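Ticket: Heating in the meeting room does not follow the schedule
Opened by: Mieke Claeys
Assigned to: Ravindra Gautam
Status: Waiting for confirmation

Since the change of the thermostat the ground floor room at Zokomgate stays warm through the whole night and is cold when people arrive in the morning. 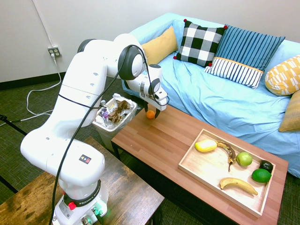
The thermostat is an Eloma, the type with the round dial. I set it to 19 degrees from 8:00 until 18:00 and to 15 degrees for the rest. On the display the schedule looks correct. In the boiler log I see the opposite, the pump runs at night and stops in the morning. I already tried to take out the batteries for 10 minutes and to put the schedule in again. It made no difference.

Ravindra Gautam
Thank you for the clear report. Could you please tell me which time the display shows, and whether it is in 12-hour or 24-hour mode? And is the old time switch next to the boiler still connected?

Mieke Claeys
It is in 12-hour mode. It shows 2:15 and my watch says the same, but I do not find any AM or PM on it. The old time switch is still on the wall, I did not dare to touch it. The label says Masine and the small wheel is turning.

Ravindra Gautam
Then we have two possible causes. Please change the mode first: hold the dial for 4 seconds, go to Clock, choose 24h. If it then shows 02:15 in the afternoon, the clock is twelve hours wrong. Please leave the time switch as it is, Musa Tijani will look at the wiring.

Mieke Claeys
Done. It showed 02:40, so you were right — I corrected it to 14:40. The schedule itself did not need a change.

Musa Tijani
Checked the wiring. The Masine switch still gets power but its output is not connected to the pump any more, so it has no influence. I put a label on it. I also bled the radiator under the window, there was quite some air in it.

Mieke Claeys
The log of last night is good, pump off at 18:00 and on again at 8:00. Only the room needs around 70 minutes to become comfortable, so I would like to start the heating earlier. May I do this myself?

Ravindra Gautam
Yes, of course. Put the first period at 6:45. I keep the ticket open until Sunday — please write if the pump runs at night again.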